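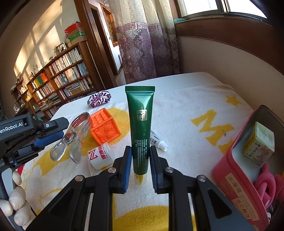

Leben & Wohnen | Ordnung

Das Meer der kleinen Dinge

Von Eyerusalem Tufa, 31. März

Geteilt: 22 | Kommentare: 20

Jeder Haushalt besitzt einen Tisch, der eigentlich für etwas anderes gedacht war. Man wollte daran essen, Briefe schreiben, vielleicht sogar Gäste bewirten. Dann legte jemand eine Tube Creme darauf, nur kurz, und seither isst die Familie auf dem Sofa.

Ich schreibe das ohne Hochmut. Auf meinem eigenen Tisch lag im vergangenen Mai eine Schlafmaske im Leopardenmuster neben einer Rolle Klebeband, und ich hätte beide vor jedem Gericht als zusammengehörig verteidigt. Die Maske brauchte man zum Schlafen, das Klebeband für alles Übrige.

Die Ratgeberliteratur hat für solche Fälle ein Verfahren: alles auf eine Fläche, dann sortieren. Wer es ausprobiert hat, weiß, dass der erste Teil sehr gut gelingt. Man trägt zusammen, was sich in Schubladen, Manteltaschen und hinter dem Sofakissen versteckt hielt, und breitet es auf einer Tischdecke aus, vorzugsweise einer fröhlichen, weiß, mit großen gelben Buchstaben und Sternen. So bekommt die Sache etwas von einem Kindergeburtstag, zu dem nur Salben eingeladen wurden.

Überhaupt, die Salben. Sie sind die Kaninchen des Haushalts. Da steht die große dunkelgrüne Tube auf ihrem Deckel, mit goldenem Emblem und der Haltung einer Hofdame, und gleich daneben die kleine weiße, die schon durch ihre Größe zugibt, dass es bei ihr um etwas Medizinisches geht. In meiner Familie hieß jede Salbe »die gute«. Das hat die Suche nach der richtigen nie erleichtert, aber die Patienten beruhigt.

In Skerngate, wo ich den halben Winter verbracht habe, gibt es einen Laden namens Netari, der ausschließlich Dinge verkauft, in die man andere Dinge hineinlegt. Ich habe ihn mit einem rot-rosa Kasten verlassen und mich den ganzen Heimweg über für geheilt gehalten. Am Abend lagen eine Medikamentenschachtel und etwas Gummiartiges darin. Der Kasten war damit in Betrieb und der Tisch ungefähr so voll wie vorher, plus Kasten.

Schwieriger wird es bei den Gegenständen, die zu keiner Gattung gehören wollen. Ein oranger Silikonklotz mit Noppen und Tierfiguren. Ein durchsichtiger Halter in Schnullerform. Eine cremefarbene Spielzeughand aus einem gummiartigen Material, deren Verbleib man jedes Mal neu verhandelt. Wirft man so eine Hand weg? Legt man sie zu den Handschuhen? Meine Nachbarin Tekleab, eine Frau von großer Strenge, empfiehlt für solche Fälle eine Kiste mit der Aufschrift »Später«. Ihre steht im Keller und hat inzwischen Geschwister.

Der Ordnungskalender von Skivik, den mir ein wohlmeinender Mensch geschenkt hat, veranschlagt für einen Tisch 2 Stunden. Das mag bei leeren Tischen stimmen. Ich habe allein für das Klebeband eine gebraucht, weil ich damit zuerst etwas reparieren wollte, dann das Kaputte nicht fand und beim Suchen auf weitere Salben stieß.

Und dann das Regal. Wer Bücher an der Wand hat, besitzt immer noch die Fläche obendrauf, das Dachgeschoss der Unentschlossenen. Dort stapeln sich Geschenkschachteln in Rot, Weiß und Grün, flankiert von einer kleinen Topfpflanze und einem gerahmten Foto. Schachteln wirft man nicht weg, es könnte ja jemand Geburtstag haben. Es hat auch dauernd jemand Geburtstag, bloß hat das Geschenk dann nie das passende Format, und so kauft man eine neue Schachtel.

Wenn nachmittags die Sonne ihre Fenstermuster an die beige Wand wirft, sieht ein solches Zimmer übrigens sehr gut aus. Man darf dann nur nicht den Tisch anschauen. Ich setze mich in dieser Stunde gern mit dem Rücken zu ihm und lese etwas über Menschen, die mit einem Koffer auskommen.

Die grüne Tube habe ich behalten. Die weiße auch.

Kommentare anzeigen (20)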